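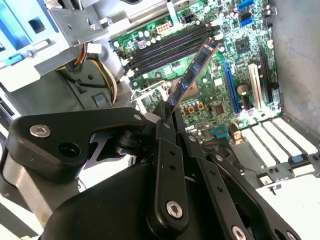
One stick of memory over the green motherboard, with the four slots behind it.

I have been told to add more memory to a slow computer for as long as I have owned slow computers. It's the advice you get from the man in the shop, from the chap at work who "knows about these things", and from every website that happens to sell memory. I have never quite believed it, in the same way I don't believe that a new pair of running shoes will make me run.

But the old desktop had got to the point where opening a photo folder was a thing you did before putting the kettle on, and a new machine of any decent sort was more than I wanted to pay. So in August I gave in and bought some RAM.

First grumble: buying it. I thought a stick of memory was a stick of memory. There are different generations of the stuff and they don't fit each other's slots. There are speeds, which the board may or may not take any notice of. There are things called timings, written as a row of numbers with dashes in, and people on forums will fall out over them for page after page. I read one thread on the Joltcombe boards that ran for most of a year and at the end of it the person who had asked the question still didn't know which to buy. He'd gone quiet by then. I expect he bought a laptop.

The online checker on the Clistora site asked me for the model number of the motherboard and then offered me the most expensive kit they sell. I typed in the number of a completely different board to see what would happen and it offered me the same kit. Make of that what you like. I ended up with a plain pair from Trimbridge, dark blue boards with black chips in a row down the face, no lights, no fancy metal jackets. I've nothing against metal jackets but I've yet to read a convincing account of what they do for an ordinary person looking at spreadsheets.

Second grumble: the static business. Every guide begins with a stern warning that you carry enough electricity in your socks to kill the lot. Half of them then tell you to wear a wrist strap, and the other half say they've never worn one in their lives. I touched a bare bit of the metal case before I picked anything up and stayed off the carpet. I can't tell you that this saved the memory. I can't tell you it didn't, either, and that's the trouble with this sort of advice.

What I would say, from having got it wrong, is to pull the power lead out of the back before you do anything else, and then hold the power button in for a few seconds. I remembered the button and forgot the lead. No harm came of it, but I felt a fool.

Then there are the slots. There are four of them on this board, in a row, with little white latches at the ends. You'd think a pair of sticks would go in the first two, side by side, like books. On my board they go in every other one, and the manual calls the pairs by letters and numbers which are printed on the board in lettering for ants. I put mine in the wrong pair to begin with, and the computer started up perfectly well and said nothing about it. It's supposed to run slower that way. I ran the Belkadi test programme before and after I moved them: 1,573 in the wrong slots and 1,766 in the right ones. So there is a difference, on paper. Sitting in front of it I couldn't have told you which was which, and I did try.

(I'm not sure what the numbers are numbers of, by the way. Belkadi just calls them "points". Higher is better, apparently.)

Putting them in is the part people worry about and it's fair enough to worry. Open the latches. Look for the notch in the gold edge of the stick and match it with the bump in the slot - it isn't in the middle, so it only goes one way round. Hold the stick by its ends and keep your fingers off the contacts. Then push straight down, one end and then the other, until the latches click shut. It takes more of a push than seems decent. The guides all say "firm but gentle pressure", as though that meant anything. I pushed gently and the thing sat there at a slant looking pleased with itself, and the computer beeped at me and showed a black screen. I took it out, put it back and leaned on it properly. Click. The board bends a little while you do it and you just have to look the other way.

While the side was off I had a go at the dust with a soft brush, and I will admit there was plenty. Keep that in mind for the next bit.

Is it faster? Well, yes. The photo folder opens before I've stood up. I can have the accounts and far too many browser pages open together without everything grinding to a halt. If you'd asked me to bet beforehand I'd have lost.

Only I also cleaned out the fan, and took off two programmes that used to start by themselves every morning, and I did all that on the same afternoon. So was it the memory? The Trimbridge box says "up to 100% faster", and "up to" is doing a lot of work there. I could take the new sticks out again and see how it runs without them, but I've only just got my knees back after kneeling on that floor, and I've put the screws back in the case.

The old sticks are in an envelope in the desk drawer. I looked up what they fetch second-hand and it wouldn't cover the postage.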